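Frequently asked questions about research, trials and "new treatments"

Vulley is a small charity for people living with gallbladder and bile duct conditions. We get a lot of messages asking whether something in the news is real. These are our usual answers. We are a cautious lot, and it shows.

I've read that a new drug dissolves gallstones in weeks. Is it true?
We would want to see the trial before believing it. Most of the stories sent to us trace back to a press release, and many of those describe work in mice or in a dish. If the article doesn't say how many people took part, assume the number was small or nil.

What is the MacLeod register?
A list of people who have agreed to be contacted about studies. It has 468 names on it at present. Joining doesn't put you in a trial and it doesn't get you seen any sooner. We say this because a leaflet that went round last September suggested otherwise, and we asked for it to be withdrawn.

Isn't 468 rather few?
Yes. The original target was 1,000 and we thought that was hopeful at the time.

Do you recommend the Gorier diet?
No. We have asked its promoters twice for their evidence and were sent testimonials. Some people feel better on it, and some people feel better on any plan that cuts out takeaways. Please speak to a dietitian before you drop whole food groups, especially if you have already lost weight without meaning to.

What about Vikari capsules?
They are sold as a food supplement, so the seller hasn't had to show that they treat anything. The "clinical study" on the packet had 50 people in it and no comparison group. We can't tell you they do nothing. We can tell you that study wouldn't show it either way. Take the packet to your pharmacist if you are on other medicines.

Does Vulley take money from companies?
A little, and it's listed in our accounts. Company grants made up 2 per cent of our income last year. You should still ask us the question, and ask it of every other charity whose advice you read.

My hospital is advertising robotic surgery. Should I hold out for it?
Ask the surgeon what it would change for you. The surgeon is still doing the operation, and how often they do your particular one matters a good deal. "Advanced" is a word for brochures.

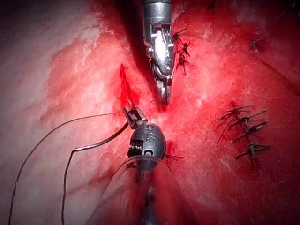
Useful things to ask are how many of these operations the team did last year, how often they had to switch to open surgery, and what the wait is for each option. A good team will answer without fuss. If all you get is a glossy booklet, ask again.

Can you read my scan report?
No. We aren't clinicians. We can help you write down questions before an appointment – the helpline is open until 4 pm.

How do I tell a decent study from a poor one?
Look for a comparison group, a result that patients would notice (less pain, fewer admissions) and a note of who dropped out. A change in a blood test may mean something or it may not. Be wary of "up to", as in "up to half of patients".

Why are you so negative?
We get asked this more than you'd think. Over the years we have passed on good news that later came to nothing, and people had rearranged their lives around it. We would sooner be slow.

Can I reprint this page?
Yes, in full. Please don't cut out the bits about Vikari.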